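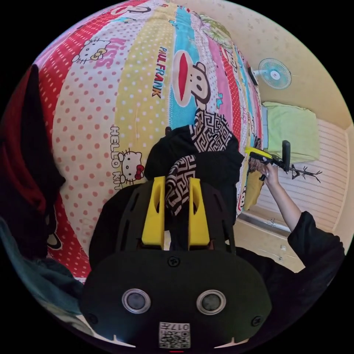

Villon hand-held grippers, bought as a pair. Review after one season of use.

I am responsible for the equipment budget in a small group, and I write this review mostly for people in the same position. When we began to plan our recordings of household work, the first question was not which robot arm we want. It was how many arms we can avoid buying in the first year. Kasun Kumarasinghe had already prepared a plan with two complete arms on a wheeled base, and it was a good plan, but it would have taken the whole of our money before one piece of clothing was folded. So we bought two of these grippers from Lusex instead, and moved the arms to next year.

The price was 409 pounds for each gripper. Please note that the price on the first page of the shop is for the body with fingers only. The charger, the carrying case and the spare fingers are separate lines on the quotation, and I recommend to ask for the full quotation in writing before you put any number into your budget. I did not do this, and I had to go back to Nazma Bandara in our finance office with a corrected form. She was patient with me.

About the tool. The body is black and rounded, and the two fingers are bright yellow with slots cut through them. The fingers are easy to see, even from the side of your eye, and for long work this is more useful than I expected. On the back there are two round lenses and a small label with a code, so each unit can be entered in the inventory by scanning. The label is upside down when the gripper is held in the working position. It is a small thing, but at the end of the day, with many recordings to sign in, I have turned the gripper over more times than I like.

We used the pair for almost 40 hours in May and after, all of it in ordinary homes, with bedding, scarves, shirts and bags. Cloth is what we care about most. With thick cloth the grip is good and I have no complaint. A thin scarf is more difficult. If you take only one layer it can slide out of the slots, and our operators learned to take a fold. Natsumi Minami, who has smaller hands than the rest of us, found the body wide and asked for a pause more often. Dilruba Talukder had no difficulty with the size, but she says the trigger is stiff when new and becomes softer in the second week.
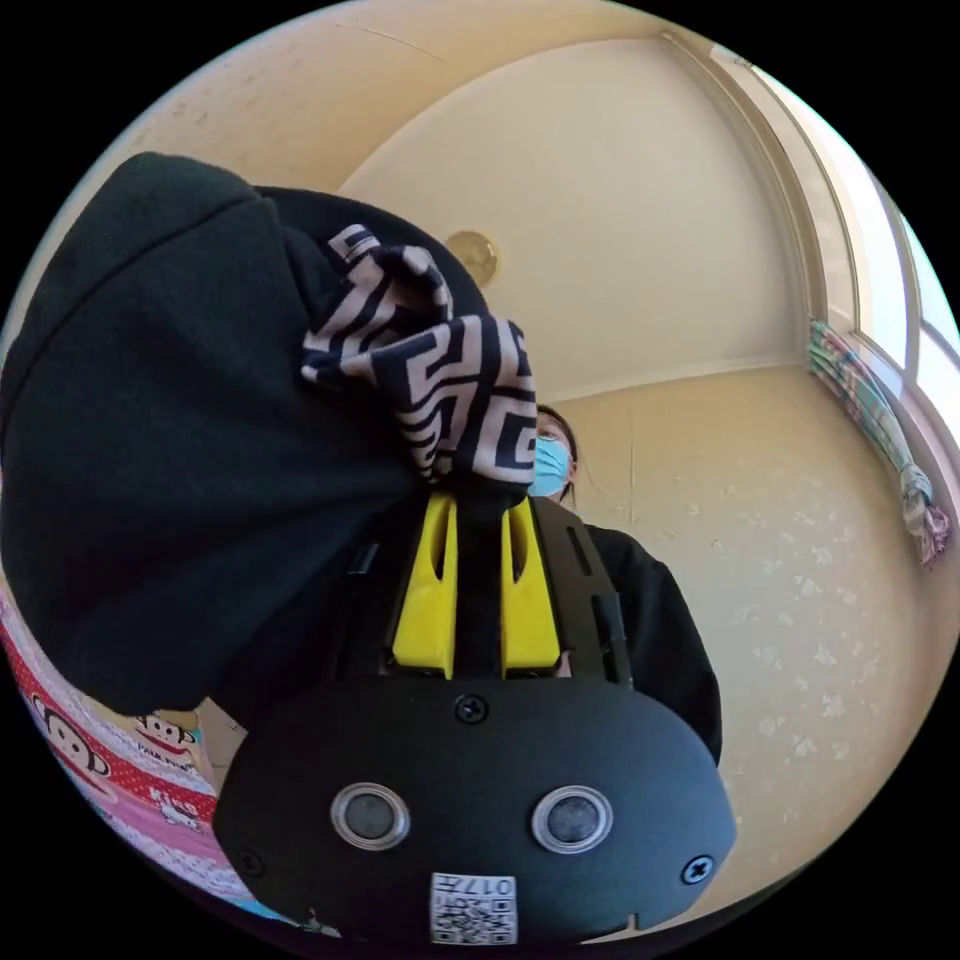

Small bedrooms are also where I would advise you to test before you pay. The lenses see very wide, and in a narrow room the wall, the ceiling and the window all come into the recording. This is good for the people who train the models and less good for the privacy of the family. We had to plan time for checking every recording, and this time was not in my first budget. I would now put one paid day of checking for each two days of recording. It costs more than the spare parts.

On spare parts: the fingers are the part which wears. We changed one pair so far. The screws are ordinary and the work takes a few minutes at the kitchen table. I bought two extra sets and I think one would have been enough for the season. The guarantee is 24 months for the body, but the fingers are not included, and neither is the battery. Read this page slowly.

We compared with one other offer, from Sheikh. Their gripper was cheaper to buy, but the software was paid by the year and by the user. With four operators it became the more expensive one before the end of the second year. If you have only one operator, or the project is short, your calculation may be different, and I would ask both companies.

Delivery to our office in Clarkolmont was slow. We ordered early and still lost the first week of planned recording, while the operators were already booked. Nusrat Marikar from our side called the seller several times and they were polite and answered clearly, only the box did not move. Leave some empty weeks in the plan between the order and the first booked home.

What I liked: low starting cost compared with arms, strong body, fingers easy to see and easy to change.

What I did not like: incomplete price on the shop page, label the wrong way up, wide body for small hands, slow delivery.

Would I buy again? Yes, I have already put one more pair in the request for next year, together with one arm - only one, for now. Kasun is still asking for the second.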